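Laundry task, second try

2/7/19

Club night ran long again, so this is mostly for my own records and for the couple of people who asked how the laundry task is going.

For anyone new: our club is entering the household event in May. The full task has 4 parts. Find the machine, open the door, get the clothes from one to the other, close the door. We are calling our entry Brekard, after a typo in the sign-up form that stuck. Last year we entered the delivery event as Enonska and came in near the bottom, mostly on time penalties.

I joined the arm group in the fall. Before that I was on wheels and batteries, and I still get asked to look at the charger when it acts up.

The budget for the season is $1,978. We have spent $985 of it, and most of that went to one replacement motor and the shipping on it. The rest has to cover travel, so no more motors unless something breaks.
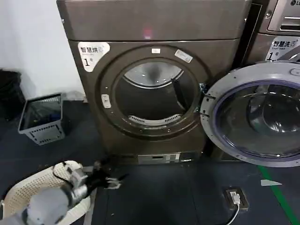 Doors have taken up most of my time this month. The code I inherited treated every door as a flat panel with a handle on the right, and it had to go. I now look for the ring first, fit a circle to it, and then search along the edge for something to pull. The dryer marked 1 has its handle on the left side of the ring, a small white and beige tab, so the fingers have to come in at a shallow angle. The washer next to it is a different problem. With its door wide open it sticks out in front of the right side of the dryer, and the planner has to treat it as a wall. I added it as a fixed box for now, a bit bigger than it needs to be.

The box costs us some reach. Roughly 25 percent of the paths that used to work are now rejected, and I think half of those were fine. I want to try a tighter shape before the next meeting.

The glass is the other headache. The depth numbers through a dark round window are junk, so I throw out everything inside the ring and only keep the ring itself. It is crude – but it runs fast and I understand it.

I reread the Nghiêm notes on grasp order, the ones on the shared drive, and I think we should close the fingers halfway before the approach and not after. That is a small change. I will put it on a branch first.

Still to do: the tighter box, a timeout on the ring search, and new labels for the log files, which are a mess. The Lokau practice day is the next time we get a full run with a clock on it. I need to book the van.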